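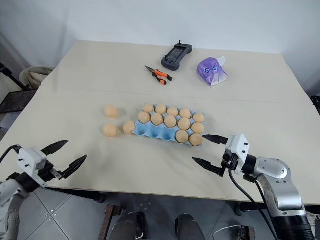

Wilma Vanhove asked at the January review whether the storage results would hold on farms that collect only once a day, and whether the reporting period was long enough to tell. The short answer is that it was long enough for interior quality and too short for shell contamination. The two are treated separately in this report.

Progress report to the Gashi fund
Project: Egg handling and storage on small farms, Dustatberg district
Reporting period: second

Purpose of the project

The project measures how handling between the nest box and the point of sale affects the quality of table eggs from small flocks. Most published guidance assumes a packing station, mechanical grading and a continuous cold chain. The farms in the Dustatberg district sell at the gate, at the Beltness market and through a few village shops, and most of them store eggs in a pantry, a cellar or a household refrigerator. The intended result is a handling sheet that can be followed with the space and equipment these farms already have.

Status of farm enrollment

Enrollment is complete. 13 farms are taking part, the number given in the original application. One farm withdrew early in the period after selling its flock and was replaced by a farm on the reserve list. The replacement farm keeps an older flock, which raises the average hen age in its group. Shell thickness falls with hen age, so results from that farm are flagged in the data file and will be analyzed both with and without the flag.

All farms have received the record book, a min-max thermometer and a hygrometer. Two of the hygrometers read high when checked against a salt solution and were exchanged.

Storage trial

Three storage conditions are being compared: cellar, pantry and refrigerator. Eggs are placed point down, unwashed, on the day of collection. At the end of each storage interval they are weighed and broken out on a level glass plate. Albumen height is measured with a tripod micrometer and converted to Haugh units using the egg weight. Air cell depth is read by candling before breakout.

A total of 502 eggs have been measured to date. Of these, 34 were excluded from the interior quality analysis, mainly for hairline cracks found at candling. Excluded eggs are kept in the handling damage records, where the cracks are themselves a result.

Refrigerated eggs kept the highest Haugh units at every interval, as expected. Cellar storage performed better than the application assumed. Where the cellar stayed cool and the humidity stayed high, the loss of albumen height was small over the first interval and weight loss was close to that of the refrigerated group. Pantry storage was the weakest condition throughout and also the most variable. The variation follows the position of the shelf more closely than it follows the farm. Shelves on an outside wall facing north gave results near those of the poorer cellars, while shelves beside a stove or a water heater gave the lowest readings in the trial.

On the question raised by Wilma Vanhove, farms collecting once a day showed no measurable disadvantage in interior quality at the first interval. The comparison was made in cool weather and should not be extended to summer conditions until the next period is complete.

Shell contamination

Swab sampling began later than planned. The laboratory changed its intake hours, and samples collected in the afternoon could no longer be delivered the same day. Collection has been moved to the morning, with delivery before 11 a.m. The number of valid swabs is still too low to report by farm. Visual scoring of dirty shells went ahead on schedule and shows a clear relationship with litter depth in the nest boxes. Two farms changed from straw to wood shavings during the period and both recorded lower dirt scores afterward, though the weather was also drier and the effect cannot be assigned to the litter alone.

Trays and handling damage

Farms use a mix of pulp trays, reusable plastic trays and consumer cartons. Staggered cups hold more eggs in the same area but leave less room for the fingers, and packers tend to lift eggs at the sides near the widest point. Instruction sessions now cover loading order, starting with the row farthest from the packer and working forward, and checking the cups for grit before reuse. Reusable trays are to be washed, rinsed and fully air-dried. Broltivum, the tray cleaner supplied to the farms, was accepted by all participants, but several record books give no dilution and the entries have been returned for completion.

Crack rates were higher in eggs carried loose in pails than in eggs set directly into trays at the nest box. The difference was greatest on farms where the hen house is farthest from the storage room.
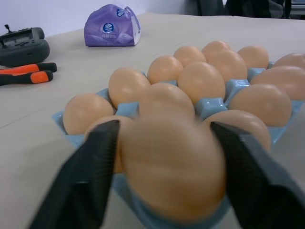

Training

Snežana Dervishi held the candling and grading sessions at Beltness. Attendance was good at the evening sessions and poor at the midday session, which will be dropped. Participants asked for more time on blood spots and on telling a mobile air cell from a merely enlarged one. A set of reference cards has been drafted by Amra Atanasov and is being tested with the next group.

Budget

Spending is within the approved budget lines. Laboratory costs are below plan owing to the delay in swab sampling, and the balance will be needed in the next period. Travel is slightly above plan. The project requests permission to move the unspent printing allowance to travel, with no change to the total.

Risks and open points

Summer temperatures are the main technical risk. If pantry temperatures rise as they did last year, the longest interval for that group may have to be shortened, and the comparison would then rest on the earlier intervals.

Molt is expected on several farms at the same time and will reduce the supply of eggs for sampling. Krum Delić is preparing a revised sampling calendar.

The question of washing remains open. Some customers at the market ask for washed eggs, and some farms wash without recording it. Snežana Trajkovski will visit these farms to agree on a written procedure and a way of marking washed lots in the record book.

Work planned for the next period

Complete the warm-season storage intervals in all three conditions.
Bring swab sampling up to the planned number and report it by farm.
Close the missing dilution entries for tray cleaning.
Issue the draft handling sheet for comment, with separate instructions for cellar and pantry storage.

The raw measurements and the thermometer records are available to the fund on request and will be attached to the final report.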